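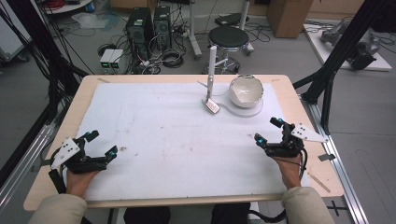

A white bowl at the far end of a well-covered table.

How to Cover and Protect a Table Before a Messy Project

My grandmother glazed, glued, dyed and stripped things on the same kitchen table for as long as I knew her, and when it came to me there wasn't a mark on the top. I have ruined two tables of my own since then, so I've had to learn her methods the slow way. Most of it comes down to taking ten minutes at the start, when all you want to do is open the paint!

Start by clearing everything off and wiping the table with a barely damp cloth. Let it dry all the way. Grit trapped under a cover works like sandpaper once you lean on it, and a bit of water shut in overnight can leave a pale cloudy patch on a waxed or oiled finish (ask me how I know).

Next, think about what kind of mess you're making. For dry work like cutting, sanding or sorting, one big sheet of heavy white paper is plenty. I like white because small screws and beads show up on it, and my eyes aren't what they were. For anything wet you want something that won't soak through, so put plastic sheeting down first and the paper on top. If you're going to press hard or use a blade, foam board is kinder to the wood, though a sharp knife will go straight through it, so keep a cutting mat handy too.

Cut your cover a little smaller than the tabletop if you can. I used to let mine hang over the sides, and then I'd catch it with my hip and drag the whole business toward the floor. Ismail Zerouali, who taught the evening class I took at the Nyamweya center one November, had us leave a strip of bare wood all the way around, and I've done it that way ever since.

Now tape it down. Use low-tack painter's tape, a short piece at each corner and one in the middle of each long side. Test it first somewhere out of sight, especially on an old finish. Press the tape with a fingertip - no need to rub it hard - and fold one end under to make a little tab, so that you aren't picking at it with your nails later on.

Put your water, your glue pot and anything else that can tip toward the far side, away from your elbows. A wide, heavy bowl is much better than a tall glass. I keep a damp rag and a dry one off to the side as well, and I try (I don't always manage it) to put tools back in the same spot each time.

When you're finished, peel the tape slowly, pulling it back low over itself. If it feels stuck, warm it for a few seconds with a hair dryer on the lowest setting and try again. Roll the paper inward so the crumbs and drips stay inside, and carry it straight out to the trash.

Give the table one more wipe and look at it sideways under a lamp. Fresh water-based glue will usually come up with warm water and a soft cloth. Dried spots can wait until morning, when you have more patience and better light.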